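Swap table news

Sep 26, 2020

What a turnout for the August clothes swap! Over 300 of you came through the doors at Tultlow, and the rails were nearly bare by closing time. I went home with a raincoat, two linen shirts and a pair of brown corduroys I've worn almost every day this week (they're a bit short, I don't care).

The kids' rail was the busiest by far. School sweaters went in minutes, so if you have any in the larger sizes, please hang on to them for the next round. We could also use more men's shoes — we had one pair of loafers and a lot of hopeful looks.
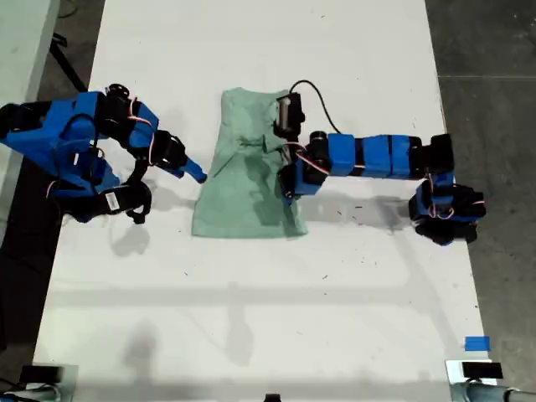 Samran Boonyarit ran the mending corner again and got through 62 repairs, most of them hems and missing buttons. My favorite was a wool cardigan with a moth hole at the elbow, darned in bright orange so that it looks like a little sun. Samran will be teaching that same darn at Kongkaew next month, and places are free. Bring a sock with a hole in it, a blunt needle and any yarn you like. Lightbulbs work well if you don't own a darning mushroom!

A few of you asked about washing things before you bring them in. Yes please, and dry them all the way through, outdoors if you can. Anything folded up even slightly damp will smell of cupboard by the time it reaches us. Skip the fabric softener on towels, as it makes them soak up less water, and go easy on the scented stuff generally. Plenty of swappers have sensitive skin.

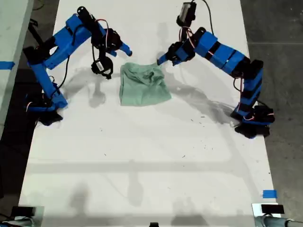
Whatever is too worn to swap still has a use. Old cotton T-shirts cut up beautifully for rag rugs, and the group at Hastimura will take as many as you can carry. They've set their hearts on 1000 strips for the long hallway rug and have 87 so far, so there is plenty of cutting ahead. Strips should be an inch wide, cut around the body of the shirt in one long spiral. Give each one a good tug and it curls into a lovely soft cord.

Drop-off is the blue bin inside the side door. Zippers and spare buttons go in the jar next to it.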